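I spent most of July reading shipyard and depot contracts, so this is going to be a thread on naval maintenance. Long one. Mute me if you only like the missiles.

1/ When people argue about the size of a fleet they count hulls. The number that matters on a bad morning is how many of those hulls can leave the pier with crew, fuel, working radar and a full magazine. The gap between the two numbers is mostly maintenance.

2/ A rule of thumb I was taught years ago: a third of the ships deployed, a third working up, a third in repair. Small navies can't hold that. If you own three frigates and one goes into the yard late, you don't have a third of anything. You have a ship at sea with a tired crew and one more trying to get ready without the parts it lent out.

3/ Lending parts is the thing I want to spend time on. Navies call it cannibalization, or cross-decking, or "temporary transfer." A pump comes off the ship in dock and goes onto the ship that's sailing. It's sensible once. After the fifth time, the ship in dock can't come out of dock.

4/ It also doubles the labor. You take the part off, you put the part on, and later you do it all again in the other direction. Every removal is a chance to damage a connector or lose a gasket. None of that shows up in the budget line for spares, so on paper the navy saved money.

5/ I talked to a retired engineering officer, Keegan Cloutier, who kept his own notebook of these transfers through his last tour. He logged 56 of them on one ship. He said 14 of the parts had come from the same donor, and two of those had been moved twice before they reached him.

6/ His view is that the transfers weren't the problem. They were what people did about the problem, which was that the spares contract had been written for the number of sea days someone hoped for in a planning document. The ship was doing a lot more than that.

7/ Contract structure next. There are two broad ways to buy ship repair. Fixed price: the yard quotes for a work list and eats the overrun. Cost-plus: the yard gets paid for what it finds. Each has a failure you can predict before the ship even arrives.

8/ Fixed price fails at the opening-up stage. You pull the deck plates and the tank below is worse than the survey said. Now that's growth work, it needs a change order, and the change order needs a signature from an office that closes at 4. The ship sits while it waits.

9/ Cost-plus fails slower. Everything gets fixed, including things that could have waited for the next docking. The bill climbs and the finance people respond by cutting the work list on the next ship in line. So the second hull pays for the first.

10/ Some navies use a hybrid, with a fixed core and a pool of preapproved hours for growth. I like it. The pool has to be big enough to matter, though, and the ship's own staff has to be allowed to spend it. I've read one where the pool could only be released by the same office that signs the change orders. You can guess how much faster that was.

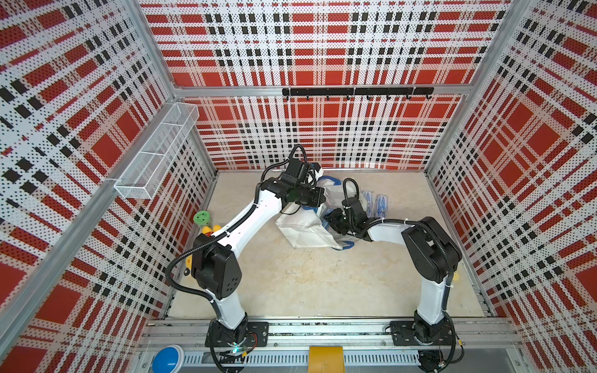

11/ Back to yards. The physical limit in most countries is dry docks, and after that it's people. You can build a dock in a few years if the money holds. A good marine pipefitter takes longer than that, and you can't order twenty of them when the threat picture changes.

12/ Take a yard like Kiiskinen. Two docks, one of them big enough for a frigate, and a commercial business in ferries that keeps the lights on. When the navy delays a docking by three months, the yard doesn't hold the welders idle. It puts them on a ferry. When the warship finally turns up the ferry is still on the blocks.

13/ From the navy's side this looks like a yard that isn't serious about defense work. From the yard's side the navy is a customer that books a slot, doesn't show, and then complains about the wait. They're both describing the same three months.

14/ The delay usually starts with operations. Some commitment gets extended, a patrol or an exercise, and the ship stays out. I don't blame the commanders, they were told to cover it. But an extension of 28 days at sea rarely costs 28 days in the yard. It costs the slot, and the next slot might be half a year off.

15/ There's a second cost, which is that the long-lead parts were ordered for the original date. They show up, they go in a warehouse, and now they're on a shelf with a label, looking available. See post 3. By the time the ship arrives, the kit bought for her may be running on a different hull.

16/ This is where software comes in, because someone always says software. Algate and Plurik both sell packages that track parts across a fleet, and both do a decent job of it. Algate is better at stock. Plurik is better at scheduling. I have sat through demos of both and I would buy either one before a spreadsheet.

17/ But the system only knows what gets typed into it. A part moved at 2 in the morning before sailing gets logged later, or gets logged as consumed, or doesn't get logged. Cloutier's notebook disagreed with the official count every year he kept it. He trusted the notebook.

18/ If I could have one reform it would be dull: publish days of maintenance delay per hull, every year, same definition every year. Right now most defense ministries publish a readiness percentage and change how it's figured whenever it drops. You can't compare anything to anything.

19/ Second reform, buy the technical data. If the navy doesn't own the drawings for a gearbox, only the original maker can overhaul it, at the original maker's price, in the original maker's order of priority. Data rights are expensive at the time of purchase. So program offices trade them away to get the sticker price down — and the sustainment people find out eight years later.

20/ I saw this with a small auxiliary engine supplied through Custness. Fine engine. The overhaul manual stopped at the point where the injectors come out, and past that you ship the whole unit back. The quoted turnaround was 12 weeks. For a ship with two of those engines and no spare, that's a long time to be careful.

21/ Third, crew. Thin crews were sold as a saving and in some ways they are. But the work those sailors used to do, painting, greasing, chasing small leaks, didn't go away. It moved to the yard, where it costs more per hour, and it happens years later when the leak isn't small.

22/ You can see this in the corrosion numbers where they're published. Ships with smaller crews don't break down more in the first few years. The difference shows up around the first major docking, when the plates come up. Then see post 8.

23/ A few people have asked why any of this matters if the next war is short. I don't think anyone should plan on that. And even in a short one, you fight with what's available the first week, which was decided by docking slots two or three years before.

24/ Others say just buy more ships. Sure, if the yards that maintain them grow too. A new hull adds to the queue for the same docks and the same pipefitters. I've seen plans that added four ships and no maintenance capacity at all — the assumption was that efficiency would cover it. There wasn't a page saying how.

25/ What has worked, in the cases I know of: protect the docking date from everyone below the minister. Order parts early and fence them by hull number. Put someone with signing authority in the yard for the whole period, with a desk there and a phone that gets answered.

26/ That last one is cheap. A commander and two civilians, living near the yard for the length of the job. Growth work gets walked over, looked at and approved the same afternoon. The one yard manager I asked said it was worth more to him than a price increase, and then asked me not to tell the navy he'd said that.

27/ Corrections welcome, especially from anyone who has worked submarine refits. I left those out on purpose. The nuclear side has its own rules and I don't know them well enough to post about them.

28/ Also, somebody asked for the reading list. It's mostly audit reports. Start with whatever your own country's auditor has put out on ship maintenance and skip the summary. The annex tables are where the delays are.

Contact | © All posts remain the author's own | Back to top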